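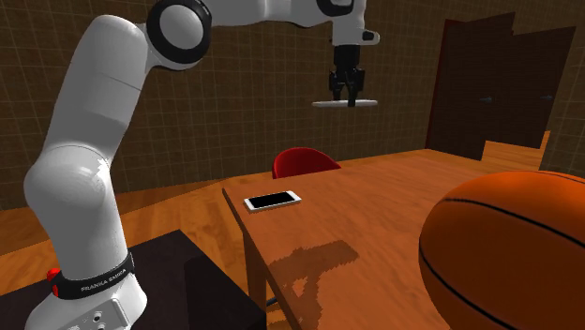 White arm over the far end of the wooden table

Home Topics Ask Members
Search the help pages Go

Renting a pop-up stall downtown: is the deposit normal?

So-ying Man
I want to try a small shop in the Astgate downtown program for the month of December. I sell tea and some dried fruit, until now only at the Maldonado market. The agreement says the rent is $749 for the month, and also a deposit of $300. My difficulty is the sentence "deposit is returned after inspection and settlement of shared costs." It does not say which costs. Is this usual? I also do not understand if I can close at 4 p.m. when the street is quiet, or if I must stay open until 7.
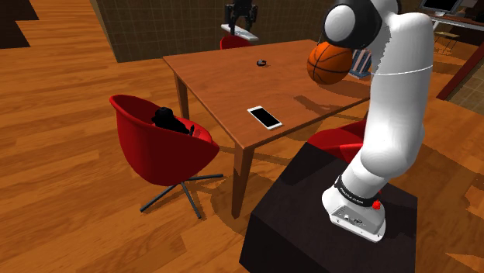 Small Business & Downtown

Cernard
I rented there last winter, in a unit of 248 square feet. The deposit is normal. Shared costs were for me the heating and the trash pickup, and they took $62 from my deposit. The rest came back after five weeks, so please do not plan to buy stock with this money. Before you sign, ask them to write the shared costs in the agreement, with a maximum. They did this for my neighbor when she asked by e-mail. For the hours, look at the second page of your agreement. In mine, the hours were fixed only on the evening of the tree lighting, and on other days I could close when I wanted.

Trotovow
Too expensive, stay at the market

Cernard
It depends on what she sells. My sales for the month were $2,865, and at the market I never had so much in winter. But I also had to buy insurance, and I forgot to say this before. Ask about it too.

Last updated: December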